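Print | E-mail
Reading time: 2 min

Speaker notes: Folding the Dark Load
Skorndale Community Laundry Evenings, March

Welcome everyone in, and give them a minute to find a chair (it's a squeeze with 66 of us, and the coats take up half the seats).

Start with the confession that I avoided dark clothes for years. Black cotton shows every bit of lint, it hides its own seams, and by lamplight I can never tell the front from the back. Let them laugh, then ask who else leaves the blacks till last. Plenty of hands at the Uneck talk!

Main point, and take it slowly: lay the thing out flat before you fold anything. Long way up the table, away from you, with the hem near your own edge. Smooth from the middle outward, and feel for the seams with your fingertips if you can't see them.

Then the sides in, then the halves, then thirds if the drawer is shallow. Mention my Grovon dresser and its miserable bottom drawer, but keep it short this time.

Pause for questions. Somebody will ask about ironing. I'm happy to chat about ironing over tea.

Last slide stays up while people help themselves to biscuits.
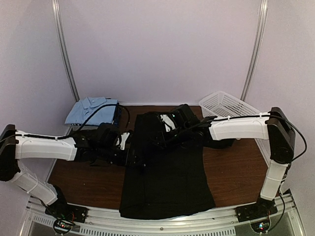 Slide 9: A black garment laid out lengthwise on a wooden tabletop.

Shares: 255 | Comments: 66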